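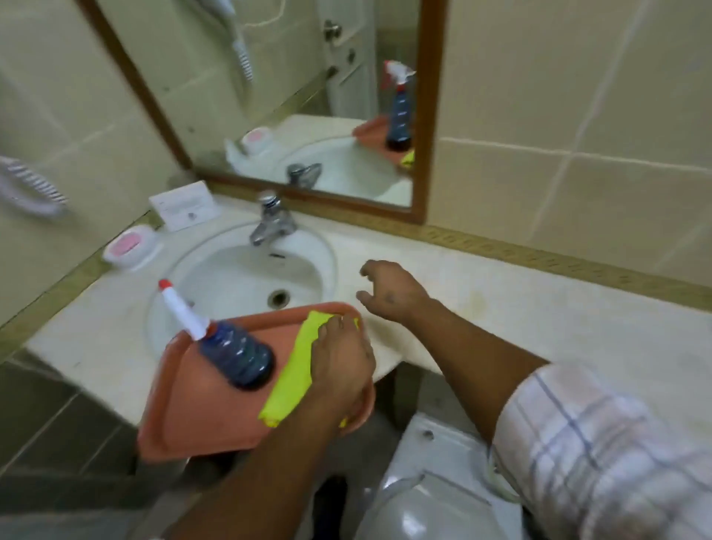 Where do I pick up my badge for Flilmont Comic Fest this year? At the east doors of the Cabral Center, next to the ticket windows, starting at 9 in the morning.

That question has landed in our inbox more than any other since the last newsletter, so it gets the top spot! If you came last November you'll remember the line that went down the steps and past the parking garage. Badge pickup has moved to the other side of the building, it has twice as many tables, and if you ordered early you can skip it completely - those badges are going out by mail. Bring the name on your order and a photo ID. Parents can pick up for kids under 12, and the kids don't need to be standing there with you.

Now for the fun part. The Artist Alley list is locked and we have 281 tables, our biggest yet! We've stretched it into the long hall that used to hold the food court (food is upstairs now, with actual chairs). Rows A through F are comics and prints, G through K are everything else: enamel pins, plush, hand-bound sketchbooks, and one very talented pair who make tiny dioramas inside old lunch boxes. Commission lists fill up fast, so if there's an artist you love, go there first and do your wandering later. Several of them told us last year that their lists were full before lunch.

For readers of Bokon, we're so happy about this one. The entire creative team behind the comic will be on the main stage at 2 p.m. on the first day to talk about the final story arc, and they're bringing pages from the last issue that haven't been shown anywhere. No phones out during that part, please. The first 300 people through the doors of that panel get a folded mini-poster of the Erov map, printed on both sides, with the northern islands finally filled in. We've seen it and spent way too long arguing over where the ferry route goes.

Cosplayers, the repair station is back and it's bigger! You'll find hot glue, safety pins, thread in most colors, and a full-length mirror outside Room 20. Weapons check is at the same doors as badge pickup. Foam and cardboard are fine, metal isn't, and anything taller than you are will need to stay upright in the halls. The costume contest is capped at 100 entries this time, because last year's ran so late that the building started turning the lights off on us. Sign up at the stage desk before noon on the second day. Group costumes count as one entry, so bring the whole crew.

A few smaller things. The tabletop room will stay open until 11 at night and has a lending shelf of almost 100 games - leave your badge at the desk, take a game, swap back when you're done. The quiet room is on the second floor behind the elevators, with dim lights and no announcements. Coat check takes cash or card. The shuttle from the Flilmont train station runs every half hour and it's free with a badge, though the last one leaves at 11:30 p.m. and it won't wait!

The full panel schedule goes up on the site next week, and we'll send a short note the minute it's live. If you've signed up to run a fan panel and haven't heard from us with a room, check your spam folder first and then write back to this email.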